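Choosing a surgeon for a hernia repair, how much do the "top doctor" plaques matter?
Forum: Surgery and Recovery > General Questions

tia_pearce wrote:
Hi everyone, long-time reader and first-time poster, so please bear with me because I do tend to go on! I've been told I need an inguinal hernia repaired (left side, been bothering me since I carried my sister's air conditioner up the stairs) and my family doctor gave me two names. One is at Alarcón Surgical, twenty minutes from my house, and the waiting room is wall-to-wall plaques and magazine covers. The other is at the Ellel clinic, which is a much longer drive, and has a fish tank and one framed diploma. Both were perfectly nice to me on the phone.

My husband says go with the plaques. My mother says go with the fish tank. I'd love to know how you all picked yours, and whether anybody here wishes they'd picked differently.

elba.figueroa wrote:
Welcome, Tia! Don't ever apologize for a long post around here, you should see some of mine.

I went through this two years ago and I'll tell you what my nurse friend told me, which was to ask each surgeon how many of this exact repair they did last year. It felt terribly rude to say it out loud. But mine didn't blink, she said 336 and then asked me if I had any other questions. I had 16 of them written on the back of a grocery list and she went through every single one, bless her. I was walking around the block on day three and back in my garden (light weeding only!) by the end of the month.

I never looked at whether she'd won anything.

j_vanhove wrote:
I'll disagree a little, in a friendly way. Numbers are fine but a big number can also mean you're on a conveyor belt. My first surgeon did piles of them and I met him for maybe four minutes before and not at all after. The repair held, I have no complaint about the sewing, but when I had numbness afterward I could only get as far as the front desk. When I needed the other side done I went to a man who does far fewer and he called me himself the next evening while I was eating soup. I would take that again any day. 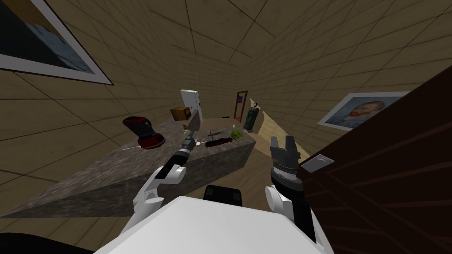 Also, Tia, ask who picks up the phone after hours. With the first place it was an answering service in another state, and they were polite, but they couldn't tell me if I was allowed to take the bandage off in the shower.

Jelle

mirta_d wrote:
Jelle, I'm sorry that happened to you, but I think you're being hard on the busy ones. My surgeon was as busy as they come and she had a wonderful nurse who returned every call. It's the office that matters as much as the person holding the instruments.

On the awards, I used to work in a medical billing office and we got mailers all the time offering to sell a plaque to any doctor who'd pay for the frame. Some lists are voted on by other doctors, and those I do give a bit of weight. Others, well. Tia, look up who runs the list and how people get on it, and then check that your surgeon is board certified, which you can do from your kitchen table.

elba.figueroa wrote:
Mirta's right about the office. I also take back part of what I said, I suppose I did get lucky with mine being busy AND kind.

trini_gallardo wrote:
Can I put in a word for the long drive? Going home is the part people forget. I rode 35 miles after my repair with a pillow between my belly and the seat belt and I felt every railroad crossing in the county. If I were you I'd count that heavily, especially if you might need to go back for a check that first week. My follow-up was at 7 in the morning, too, and my poor brother had to drive me in his pajama pants.

That said, I'd still have gone there. He explained mesh to me with a piece of window screen out of his drawer and it was the first time I understood any of it.

j_vanhove wrote:
The window screen is very good. Mine drew it on the paper that covers the exam table and I asked to take it home.

Mirta, fair enough about the nurse. I may be holding a grudge.

tia_pearce wrote:
Oh, you are all so kind, I read these out loud at supper. I've booked a consultation at both places, Alarcón first and then Ellel in March, and I've started my own grocery-list list (Elba, would you share some of your 16 if you still remember them?). I'm going to ask about the phone after hours, and about who I'd see at the follow-up, and I'm bringing a pillow for the car either way.

My mother would like it noted that she still votes for the fish tank.

elba.figueroa wrote:
I'll dig them out tonight, Tia. The ones I remember are how soon I could lift my granddaughter, what kind of anesthesia, what I should do if I couldn't pee afterward (ask that one, don't be shy), and whether I could sleep on my side. Give your mother my best!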